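Chapter 5
Getting the Arm to Behave

What you'll need: your team logbook, the Feketti worksheet, 48 minutes of bench time, yellow floor tape.

By now your club has a team name and a plan. Good. Next is the hard bit, making the arm go where you said it would. Start slow. Cables first, then fingers, then reach.

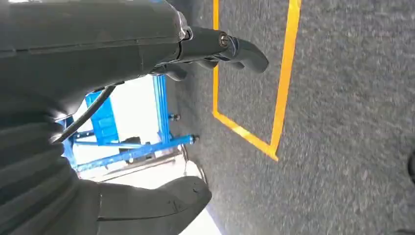 Figure 5.1 Gripper finger near the tape line, blue metalwork behind.

Teams at the Plarnitdale regional lose marks early for skipping the floor check. Tape your zones, write down the colour you used, dont move them later. Keep speed at 70 per cent or less until your coach signs off. Same rule in the Grasemgate round. 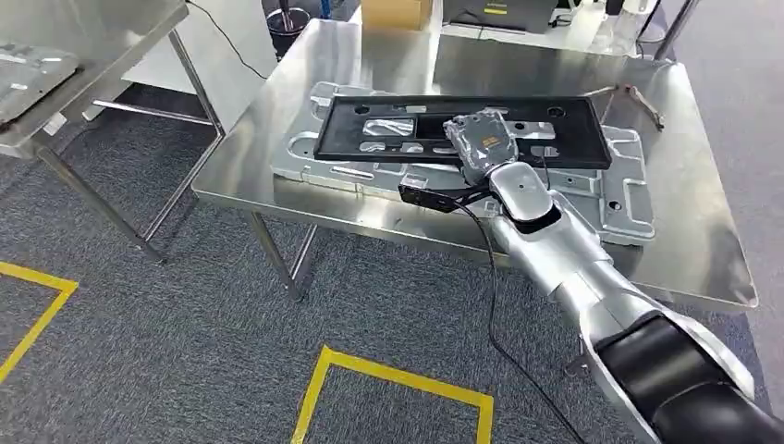

Then the part itself. Where does it sit on the table? Which way is it turned? Sketch it from above, mark the centre, and agree on one spot for the gripper to come down. One spot, not three. Change a single setting between runs and log it straight away, you will forget otherwize.

Section 5.1 covers home position. Have your logbook open.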